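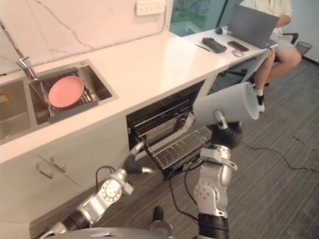

By Aicha Nasr
Style & Care | Updated in December | 13 comments

How to Keep a Graphic Tee Looking New

I have a soft spot for printed T-shirts (my husband would call it a problem, but he has never had to wash them), and over the years I've worked out a routine that keeps the prints from cracking.

Start by turning the shirt inside out. Do this every single time, even when you're tired and the hamper is overflowing! Wash it in cold water on the gentle cycle with similar colors, and go easy on the detergent -- half of what the cap suggests is plenty for a small load. Skip the fabric softener altogether.

Now, drying. Lay the shirt flat on a towel or hang it by the hem, out of direct sun. If you really must use the dryer, pick the lowest heat and take the shirt out while it's still a little damp.

Ironing comes last, and always from the inside, with a thin cotton cloth between the iron and the print. My oldest Tamov tee has been through around 50 washes this way, and the lettering is still crisp.

For storage, I fold mine in thirds with the print facing in, then roll them loosely. Ruan Mthembu wrote in to ask about hangers -- they're fine for lighter shirts, but heavy cotton will stretch at the shoulders.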